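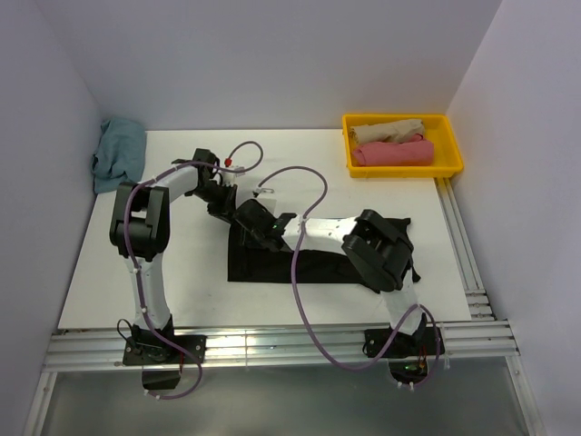

Tamara Bucur me escribió el otro día que no piensa pagar por una máquina que doble la ropa hasta que esa máquina sepa también emparejar calcetines, y que mientras tanto le sobra con la radio puesta y media hora de domingo. Pues mira, Tamara, te entiendo perfectamente, pero llevo toda la semana dándole vueltas y no estoy tan segura de que sea la vara de medir buena.

Me explico. Los calcetines son una faena hasta para mí (tengo un cajón entero de viudos, no pregunto ya). Un trapo, en cambio, parece lo más tonto del mundo: cuatro esquinas, lo coges, lo doblas y al montón. Y luego te pones a mirar a dos brazos robóticos con una tela negra encima de una mesa blanca y te das cuenta de la cantidad de cosas que haces sin pensar. ¿Dónde está la esquina? ¿Es la esquina de verdad o es un pliegue que se le parece? En una tela negra, encima, que ni yo distingo bien las arrugas cuando plancho los pantalones de noche.

Con una taza es distinto. La taza tiene siempre la misma forma, la cojas como la cojas. La tela no, la tela cambia en cuanto la tocas, y lo que sabías hace un segundo ya no te sirve del todo. Wyn Lloyd, que comenta mucho por aquí, decía que en un taller pasa igual: atornillar una pieza rígida, estupendo, pero meter una junta de goma blanda o pasar un cable por un agujero, uf, para eso siguen llamando a una persona.

Y los cables, por cierto. Me fascinan esos cables morados dando vueltas por encima de los brazos, sujetos con bridas blancas. ¡Igualito que detrás de mi tele!

¿Entonces pueden o no pueden? Yo diría que algunas tareas sueltas, en una mesa despejada y con buena luz, sí, a ratos. Mi casa es otra historia. En mi casa la ropa limpia vive en una silla, mezclada con el bolso y a veces con el gato, y antes de doblar nada hay que decidir qué es limpio, qué es de quién y qué va directo a trapos. Eso no lo hace bien ni mi hermano, que tiene 37 años y dos manos estupendas.

Lo que sí compraría mañana mismo es algo que me vaciara el lavavajillas, aunque tardase toda la noche. Mali Morgan dice que ella empezaría por las sábanas bajeras, las de goma, y ahí ya me parece que pide ciencia ficción. Si alguien ha visto a una máquina doblar una bajera de las de 2 metros, que me lo cuente en los comentarios, por favor, porque necesito aprender yo también.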